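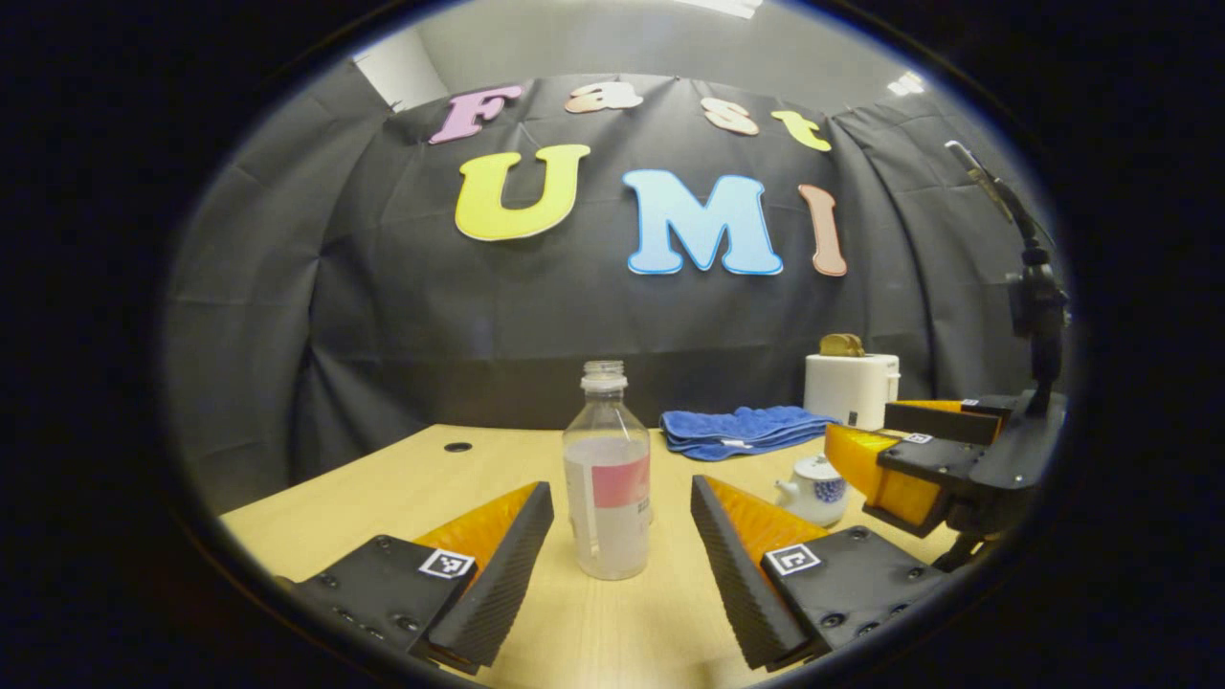
## 4. Oiling a Wooden Tabletop

Welcome to the part most people look forward to! Your Lisau table leaves our shop with one light coat on it, and a second coat at home will do it a world of good. Set aside an afternoon, put the radio on, and take your time.

1. Wipe the top with a barely damp cloth and let it dry overnight.
2. Sand lightly with the grain using 300 grit paper. (If you have an old ring or scratch to deal with, start with 200 on that spot and then go over the whole top with the 300.)
3. Brush off the dust – a soft paintbrush gets into the corners nicely.
4. Pour a little Harano oil onto a lint-free cloth and spread it thinly, end to end.
5. Wipe off anything still shiny, then leave the table alone for 8 hours.

**Caution:** Oily cloths can catch fire on their own. Lay them flat outdoors to dry, or soak them in water before you throw them out.

**Note:** In a dry, heated house, January is a good month to look the top over again. If water no longer beads on it, repeat steps 1 through 5. Akosua Agbenyega at our finishing desk is always happy to talk you through a stubborn stain.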